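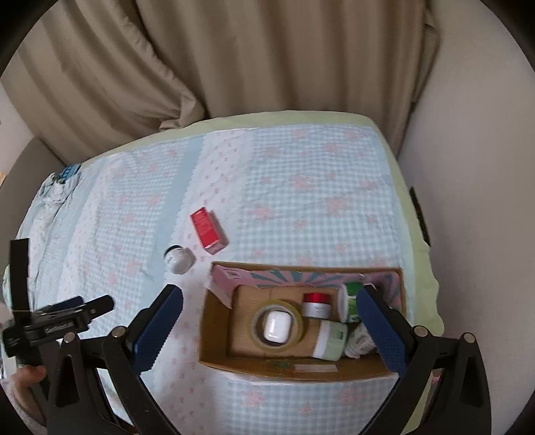

The Kettle packing task on the bedspread, with two Grulow grippers, one at the cardboard box.

Grulow hand gripper: questions about the sticking finger

Page last changed 13/07/2021

Many of you have written in about the fault on the Grulow, and I'm sorry some of you waited a while for a reply. I've gathered the questions that keep coming up, so do have a look through before you write again - though of course you're always welcome to.
Rhun Mostyn

What went wrong?

On some grippers one finger stays partly closed when you let go of the trigger, then springs open a moment later. It started with a small batch of pivot pins that were a touch too wide for their holes. They run fine for the first hour or so, and then the joint begins to drag. We had four reports from people doing the Kettle task before we understood that they were all telling us the same thing.

Did anybody get hurt?

Two people had a fingertip pinched while trying to help a slow finger along with their free hand. Both were sore for a day and are fine now. Please keep your other hand away from the linkages, however tempting it is, and let go of the trigger completely before you touch anything.

How do I know if mine has it?

Hold the gripper well away from the box and squeeze and release it slowly, ten times if you have the patience. Both fingers should open together. If one lags, or you feel a gritty spot on the way, stop there and put it aside. A jar that hangs on to one pad after you've let go is another good clue, and it's how most people noticed.

Does it matter which items I'm packing?

The fault is the same whatever you pick up, but round things show it sooner. Small jars tend to roll off to the slow side, while a carton will often sit still and hide the trouble. If you have a mix, try the check with a jar and keep anything made of glass out of it, please.
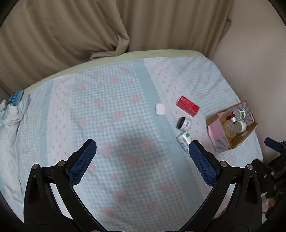
Can I oil the joint and carry on?

I'd much prefer you didn't. Oil frees it up for almost two days, and then it creeps down to the blue pads and you have a gripper that sticks and slips as well (I know this from my own kitchen table, I'm afraid).

What happens to the recordings I've already made?

Keep them all! Mark any with a late release as "Skarden check" in the notes box and we'll go through them here. You won't be asked to redo a whole session over one bad drop.

When will I get new pins?

The replacements go out from Draltach in August. Each packet has two pins and a folded sheet with the steps. If you're not comfortable fitting them, send the gripper back to us and we'll do it for you at no charge.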